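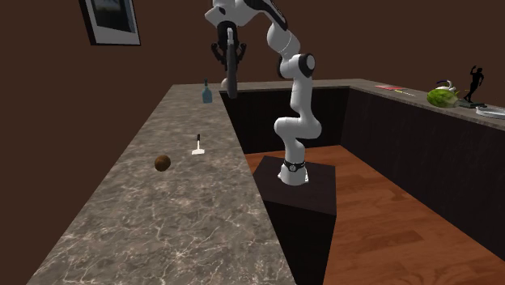 Laminate or butcher block for a U-shaped kitchen?
Posted in Kitchens and Baths

Zainab Ugwu
We are replacing the counters in a house we bought in June. The kitchen is a U shape with two inside corners, and the sink goes under the window on the short side. The old counters are tile and the grout is stained past cleaning.

I have a quote from a local shop, Dudero, for $2,481 in laminate, installed. They also carry a butcher block line called Bonwood, and that would come in higher, but my brother-in-law has offered to help me put it in, so the labor would be free. We cook most nights and have two kids who leave wet cups everywhere.

My main worry is the corners. The laminate would be mitered. I have read that wood should be butted at the corners and I don't know how visible that joint ends up being. Has anyone lived with either one for a few years?

3 replies

Crescencio Tovar
I installed counters for 20 years, both kinds. Butt the wood. A miter in solid wood opens up at one end when the boards move with the seasons, and you will see it every winter. With a butt joint the grain changes direction and you get one straight line, which most people stop noticing.

Use draw bolts from below and don't glue the slab to the cabinets. Screw up through slotted brackets so it can move. Let the slabs sit flat in the house for a week before you cut anything.

For the sink side, oil the underside and the cut edge of the sink opening too. People skip the edge, and that is where the black spots start. In a new kitchen I would oil once a week for the first month, then every 3 months or so depending on use.

Check your walls with a long straightedge before you order. Inside corners in older houses are rarely square, and if yours are off, a shop that comes out and makes a template is worth paying for. Ask whether the laminate quote includes that — some don't.

delacroix_st
laminate. wet cups + wood = rings

Raltuvside
We did both: laminate on the sink run and wood on the other two sides. It has been 6 years. The laminate has one chip by the dishwasher and the wood has been sanded once. The heights didn't match at first and we had to shim the laminate side, so compare the thicknesses before you buy.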